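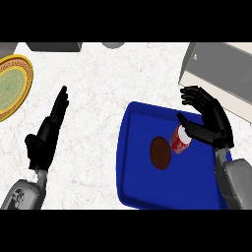
Radomír Kollár
Stone guy at Motismont. Countertops, thresholds, windowsills, the odd chessboard. Posts about marble, mostly.

1/ OK, marble thread. I've been meaning to write this all winter and a customer's question on Friday finally pushed me over. She asked me which white marble "doesn't do the marble thing." I had to sit down for a second. Let's talk about the marble thing!

2/ Marble is limestone that got squeezed and heated for a very long time. It's mostly calcite. Calcite and acid don't get along, so a slice of lemon left on a polished top leaves a dull patch. That's etching. It isn't a stain and you can't wipe it off, and people mix the two up constantly.

3/ A stain is color that soaked in. Oil, wine, beet juice, a rusty can bottom. An etch is the surface itself changed a little. Quick test: look across the stone at a low angle toward a window. If the spot goes dull but has no color of its own, it's an etch. If it's dark from every direction, something soaked in.

4/ Why do I love it anyway? The veins!! White calcite on its own would be pretty bland. The veins are the other stuff that was in the original mud, clay and iron and whatever else, that got smeared and folded while the rock was soft enough to move. You're looking at a slow-motion stir.

5/ Gray veins are very often graphite or clay minerals. Reds, rusts and browns are usually iron. I have a real weakness for white stone with a faint reddish-brown running along the gray. In a catalog it looks like nothing. In a room with evening light it glows, and I will drag you over to see it.

6/ Iron is also the one I warn people about. In some stones it's stable and will look the same for your grandkids. In others, water can get at it and you'll see yellow creeping out over the years. Ask the yard what they've seen that particular quarry do. A good yard will tell you straight.

7/ Please go see the slab. The actual slab, standing up, all of it. A sample the size of a coaster tells you almost nothing, because the vein you fell for might be in one corner of the block and nowhere else. Bring a cabinet door if you have one. Bring a plate you use every day.

8/ Bring water too! A little spray bottle. Wet stone shows you cracks and filled spots that are hard to find dry. Watch how it dries. A real crack tends to hold the water and stay dark after the rest has cleared. I do this on every slab and I still get surprised.

9/ Speaking of filled spots: most slabs have some resin in them, and that's fine. Quarries and finishers use it to hold the stone together where it's naturally open. What you want to know is where it is, so nobody puts the sink cutout straight through it. Ask me how I learned that one (expensively).

10/ Polished or honed? Polished is the shiny one. Colors are deeper, veins are sharper, and every etch shows up like a fingerprint on a phone. Honed is matte. Softer color, and etches mostly blend in. For a kitchen that gets cooked in, I nearly always say honed. For a bathroom shelf, go nuts.

11/ My own kitchen is honed and I don't baby it. There's a ring by the coffee maker, a pale blotch where my brother-in-law squeezed limes at a birthday, and a scratch I've stopped seeing. Meline in our office says it looks like a bakery counter. I took that as the highest praise available.

12/ Old bakery counters are my favorite argument for marble, by the way. Cool to the touch, wonderful for pastry, worn into a shallow dip where people have worked the same spot for decades. Go run your hand along one if you ever get the chance.

13/ Sealers. Everyone asks. A sealer goes into the pores and slows down staining. It does nothing for etching. I'll say it again because I get this one every week: a sealed top will still etch. If somebody is selling you a penetrating sealer that stops lemon juice, keep your wallet in your pocket.

14/ Do you need to reseal? Put a few drops of water on the stone, go have a coffee, come back. If there's a dark patch under the drops, it's time. If they're still sitting up like little beads, leave it alone. No calendar needed.

15/ Cleaning: warm water, a drop of dish soap, soft cloth, dry it after. That's the whole routine. No vinegar, no bathroom descaler, no scrubby powder. A tray under the oil bottles and anything canned saves a lot of grief, and you can carry the whole mess off in one go when you need to roll out dough.

16/ For an oil stain that's already there, try a poultice. Baking soda and water mixed thick like peanut butter, spread over the spot, plastic wrap on top, leave it overnight. Then peel the wrap back and let it dry out completely before you scrape it off with something plastic. It may take 2 or 3 goes. Be patient with it, it's kind of fun.

17/ For an etch on honed stone you can often get by with a fine abrasive pad and a light hand. On polished stone, call someone. I've seen too many people go at a small dull spot with sandpaper and end up with a large dull spot.

18/ Abrasives, for the curious: we start coarse and step up, 200 grit and on from there, and where you stop decides the finish. Stop early and it's matte. Keep going and suddenly the reflection of the ceiling light pops into the stone. I've done it for years and I still grin every time it happens.

19/ Edges! Underrated topic. A sharp square edge on marble will chip, it's just a matter of which pan gets it first. Ask for the edge to be eased a bit, even a tiny rounding. It looks nearly the same and it'll survive a dropped lid. Fancy curvy edges are a taste thing and I'm keeping mine to myself.

20/ Seams. If your kitchen is bigger than the slab, there'll be one. Talk about where it goes BEFORE cutting. I like to lay the paper templates right on the slab with the customer standing there and slide them around until the veins cross the seam in a way that doesn't make either of us wince.

21/ We did one like that last summer for the Hafþórsson place, a long run with a corner, and spent a whole morning shuffling paper. The final layout wasted more stone than our first one. It was so worth it. The vein comes around that corner like it was painted there. The offcut became two windowsills and a cheese board.

22/ Ask for your offcuts!! You paid for the slab. Small pieces make trivets, soap dishes, a shelf over a radiator, a rolling surface for a kid who likes clay. Some shops keep them by default, so bring it up when you sign.

23/ Weight. Stone is heavy, and people know this and then forget it. A big island piece can go up to 300 kilos, and it has to get through your door, around your newel post and past the cat. Measure the route. All of it. Elevators too.

24/ What about the look-alikes? Quartz composite, porcelain, printed slabs. Some are great! They shrug off lemon and they're easy to live with. If the idea of a ring from a wine glass makes your stomach hurt, get one of those and be happy. I install them too and I won't sulk.

25/ Where they still lose me is depth. Good marble lets light in a little way and hands it back, so the white looks like it starts slightly below the surface. Prints have come a long way, and I check every new one hoping to be fooled. Closest so far was a porcelain Trarnivska had on the wall at their showroom. I stood there with my nose on it.

26/ Another tell is repetition. Find a distinctive squiggle and look for its twin on the next panel over. Once you start doing this you can't stop, and hotel lobbies will never be restful again. Sorry!

27/ Back to the customer from Friday. We walked the racks together, sprayed a lot of water around, and she picked a honed white with a brown streak that looks like a river from a plane window. It absolutely does the marble thing. She wants to put the lemons on it first and get it over with.

28/ Questions welcome, I'll answer in the evenings once the dust is out of my ears. If you've got an old stone top with a story in it, post a photo under this one. Worn ones especially. I want to see the dips.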